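Préhension manuelle : un référentiel de bonnes pratiques qui laisse sur sa faim
23 août 2020

Le cabinet Prillel a mis en ligne la première version de son référentiel consacré aux pinces tenues à la main, ces outils avec lesquels des opérateurs exécutent des gestes que des robots devront ensuite reproduire. Le texte compte 351 recommandations. Il est d'application volontaire, n'a pas valeur de norme et ne prévoit aucun contrôle extérieur. Deux entreprises, Pamero et Zetix, ont déjà fait savoir qu'elles s'y conformaient, ce qui va vite pour un document aussi épais.

Sur le papier, l'intention est louable. Le référentiel demande que chaque poste soit identifié, que les tiers présents dans les locaux soient informés de la captation, que les doigts de la pince soient inspectés avant chaque séance et que l'opérateur puisse s'interrompre sans avoir à se justifier. Il fixe aussi un plafond : jusqu'à 3 000 prises par opérateur et par semaine. D'où sort ce chiffre ? L'annexe renvoie à des « retours de terrain » qui ne sont pas publiés.

« On a écrit ce que les signataires faisaient déjà, et on a appelé ça une exigence », tranche Marcus Kasprzak, ergonome indépendant, qui a relu une version de travail au printemps. Il regrette surtout la minceur du chapitre sur le port de matériel à la tête : quatre lignes, sans durée maximale ni consigne de poids. Le mot « cervicales » n'y figure pas.

Autre point faible, les locaux. Le texte raisonne comme si tout se passait dans une cellule fermée, avec marquage au sol et porte à badge. Or une bonne partie de ce travail se fait dans des bureaux ouverts, au milieu des chaises et des tables, avec des gens qui vont et viennent derrière l'opérateur.

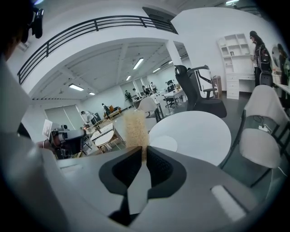

Prillel répond que l'obligation d'information suffit et que les visages peuvent être floutés après coup. Par qui, dans quel délai, avec quelle vérification ? Le référentiel parle de « moyens appropriés », formule commode que l'on retrouve à peu près à chaque chapitre. Quant à la sanction, elle se limite au retrait du nom de l'entreprise d'une liste tenue par le cabinet lui-même, lequel vend par ailleurs des formations à la mise en conformité.

Chez Villaseñor, qui a refusé de signer, on dit attendre un texte opposable et des seuils justifiés. La position est défendable, même si elle dispense aussi l'entreprise de s'engager sur quoi que ce soit en attendant.

Une version révisée est annoncée pour octobre. Les remarques peuvent être envoyées d'ici là au cabinet, qui ne s'est pas engagé à les rendre publiques.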